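Kiltgate sells transcoding and asset storage to post-production houses, and its newest release, Plustodow, changes how the company handles long-form masters. The product lead agreed to an hour on the phone, with one of the encoding engineers on the line.

Most of the work went into segment handling. "We used to cut a master into fixed chunks and hand them out," the lead said. "Cuts fell inside shots, and the rate control restarted in the wrong place." Plustodow cuts on scene changes and passes the buffer state from one segment to the next. The engineer put the average job at 134 segments, with a hard limit of 600.

Shorter segments cost more in overhead. "Under 200 frames you spend more time starting workers than encoding," the engineer said. "We merge those with whatever comes next."
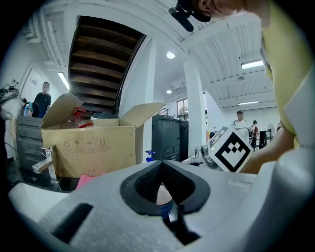
Bundgaard, a finishing house that tested the release from May, was less convinced by the merging, and said in a call afterward that it had made some title sequences harder to re-encode on their own. A two-second fix to a caption could pull in a full minute of picture. The lead accepted the point. "There is a flag to switch it off per project. It should have been in the first build."

Storage came up next. Kiltgate keeps mezzanine files at a second site, run by Ustard, and checks them against stored hashes every Thursday. The last pass covered 515 titles. Two failed and were restored from the first copy.

Asked about audio, the lead was brief. "Loudness is measured on the full program before the split. Nothing else about audio changed." Subtitle tracks are also left whole and joined at the packaging step.

The next release will add resumable uploads, which customers have requested for a long time. "The server side is written," the engineer said. "The desktop client still loses its place if the machine sleeps."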